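How to Oil a Butcher-Block Table or Countertop

Updated August 25, 2019

A butcher-block top dries out with use. The color goes flat, water stops beading, and the surface starts to feel rough where people set things down most often. Oiling brings it back. The work itself takes an hour or so, but you need to leave the table alone overnight, so plan for that.

What you need

Food-grade mineral oil, one 500 ml bottle
Sandpaper, 120 and 220 grit
A sanding block
Lint-free cotton rags
Dish soap and white vinegar
A plastic scraper
Board wax (optional)

Step 1: Clear and wash the top

Take everything off the table. Scrape up anything stuck to the surface with the plastic scraper, holding it nearly flat. Wash with warm water and a little dish soap, then wipe with a rag dampened in vinegar. Don't flood the wood. Dry it with a towel and let it stand for at least two hours, longer if the room is humid.

Step 2: Sand

Start with 120 grit only if there are scratches or raised grain. Otherwise go straight to 220. Always sand along the length of the planks. Keep even pressure on the block and don't stop over one stain, or you will leave a dip that shows when light comes in from the side. Dark rings from metal cans may not come out completely.

Vacuum the dust, then wipe with a barely damp rag. Check the seams between the planks – dust packs in there and turns to paste when the oil hits it.

Step 3: Apply the first coat

Pour a small puddle in the middle of the table and spread it with a rag, working toward the edges. The surface should look wet all over. Dry spots will show up within a few minutes, usually near the end grain. Add more oil there. Do the edges too, and the underside if you can reach it.

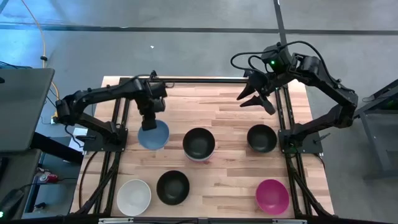

Can I use olive oil or another cooking oil?

Cooking oils are a poor choice for this job. Most of them stay sticky, and they turn rancid after a while, which leaves a smell that is hard to get rid of. Use mineral oil, or a drying oil sold for food surfaces if you want a harder finish.

Step 4: Wait, wipe, repeat

Leave the first coat for 32 minutes if you like to follow the timing in Byung-chul Kang's original notes, or for half an hour if you don't. Wipe off what hasn't soaked in and put on a second coat. Let this one sit overnight. In the morning, buff with a clean rag until your hand comes away dry.

New or heavily sanded tops often need a third coat. Drip some water on the surface. If it beads, you can stop.

Step 5: Wax (optional)

Rub a thin layer of board wax over the oiled top, wait 15 minutes, and buff. Wax slows down water but wears off first in the spots you use most – touch those up as needed.

How often to do it

Once a month for the first year on a new top, then every three or four months. We do ours in March, before the windows start staying open, and again whenever the wood looks pale.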